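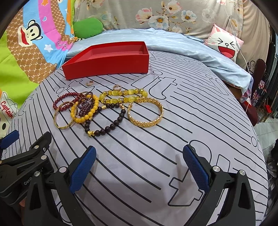 Jewelry task, start position: seven bracelets and two rings outside the box, handheld gripper in the foreground.

Graça Bragança does not use the word "grasp" until twenty minutes into our conversation. Before that she talks about tangling, glare, and the amount of slack a person leaves in the wrist. Bragança leads task design at Sunduvetti, which held its open day in Todville in August. Visitors could handle the tools, watch a demonstration at a bench, and look through recorded tasks on two monitors at the back. We spoke in the corridor between the 11 a.m. and 1 p.m. sessions, and later with her colleague Nataša Babić, who is responsible for checking the recordings.

The task I asked about first was the jewelry one. An operator holds a two-finger gripper with a camera on it and moves a pile of bracelets and rings into an open box, one item at a time. The recordings become training material for a robot arm fitted with the same fingers.

"It was a filler task when we wrote it," Bragança said. "We had cups, towels, cutlery, a lot of rigid things and a lot of flat cloth. We wanted something in between. A beaded bracelet is a chain of rigid bodies on an elastic line, so it has a shape but it doesn't keep the shape once you lift it. It moved up the list when we saw how often the operators had to try again."

A beaded loop offers the fingers two kinds of contact. If the operator closes across the strand, the load is on one or two beads and the rest hangs. If the operator closes along it, several beads are held, but they can roll against one another and the strand works its way out of the pads. Bragança prefers the first approach and writes it into the instructions. The operators do not always follow it.

"Round beads roll. Faceted beads don't roll as much, but when they are small they catch on the next bracelet," she said. "You go down for one and you come up with two. We record that. We don't stop and reset."

Bangles behave differently. A smooth one lying flat presents a thin edge close to the cloth, and the fingertips have to press into the surface on both sides to get under it. On a bed this works tolerably well, as the mattress gives. On a hard table the same motion can stall. A wide bangle stands up higher and is easier to take by the rim.

I asked why the work is done on beds at all, when a bench would be more repeatable.

"We have a bench. You saw the bench," she said. "It's good for measuring the tool. For the task data we ask people to record where the thing would happen, and people sort jewelry sitting on the bed. The sheet has a print on it, the light comes from one side, there are pillows and cushions at the back. All of that goes into the recording. If we put down a plain gray mat we would be teaching the arm about a mat."

Printed sheets are a recurring subject. Dark lines on a pale ground are useful to the software that estimates how the tool is moving, which needs visual texture to follow. The same lines make small objects harder to separate from the background. A thin gold ring beside a black stripe occupies few pixels at the start of a reach, and more as the camera comes down with the fingers.

"Rings are last in the order for most operators," Bragança said. "We don't prescribe an order. They take the big things first and then they find out that the rings have shifted. I would like more recordings where the rings are first, and I have asked for them."

The fingers on the handheld tool are black, with a blue textured pad on the inner face of each. Visitors at the bench were invited to close them on a pencil, a coin and a string of beads. The coin caused the most difficulty. One man spent several minutes on it and asked for a lower table.

Bragança was direct about what the pads can and cannot do. The texture helps with smooth metal. It helps less with stones and spacers, where the contact is a few raised points. Wear is tracked by date of replacement, which she described as inadequate. She would like a simple friction check at the start of each session and has not yet found one that operators will carry out without supervision.

Babić joined us after the second session. Her part of the work begins when the recordings arrive. The current round of the project, which is called Rostine, received 796 jewelry recordings from 13 homes. Of those, 691 passed her checks.

"The remainder are mostly tracking failures," she said. "The camera goes too close to the box wall and there is one color in view and no corners. A plain red box is a hard case. For a second or two the software has very little to hold on to."

She does not reject a recording for a dropped item. A drop followed by a second attempt is kept and marked at both points. She does reject recordings in which the free hand enters to help, a habit she says is difficult to train out of people when two bracelets are knotted together.

"The hand comes in before they have thought about it. Graça's instructions are clear and I have no complaint about the instructions," Babić said. "But if you are at home and a bracelet is caught on another bracelet, you use your other hand. The arm doesn't have another hand, so I can't use it."

The two of them disagree on box placement. Bragança wants the box turned at various angles to the operator, with the long side sometimes toward the tool and sometimes away. Babić would fix the angle for one round in order to isolate the effect of the pile. Neither had changed position by the end of the afternoon, and the instructions for the next round leave the angle free.

The arm itself was shown only at 3 p.m., in the larger room on Pinheiro Street. It was set up at the bench with a shallow tray and four bracelets. It lifted the first three and placed them in the tray. On the fourth it closed on the strand, rose, lost it, and returned to a point slightly to the left of where the bracelet had landed. After two further attempts the operator stopped the run. Bragança, standing beside the safety line, told the audience that the recovery motion was the part she was working on and took questions.

Someone asked about the target for the year. She gave it as 2000 accepted recordings across the jewelry and sewing-box tasks combined, and added that the number mattered less to her than the spread of homes. Another visitor asked whether necklaces would be included. Fine chain is excluded for now. Babić tried it with a short length and found that the chain disappeared between the pads in most views, so there was no means of confirming from the recording whether it was held.

"Clasps are also excluded," Bragança said. "Opening a clasp with two fingers of this width is a different project, and I don't have a tool for it."

The bench stayed open until 5 p.m. The string of beads was returned to its tray with the pencil. The coin was still on the table, next to the edge, where the last visitor had managed to slide it far enough over to get a finger underneath.

Related
Open day at Todville: session times and access
Finger pads and how we replace them
Rostine: notes on the second round
Towels, napkins, pillowcases: cloth tasks so far
Nataša Babić on marking a failed attempt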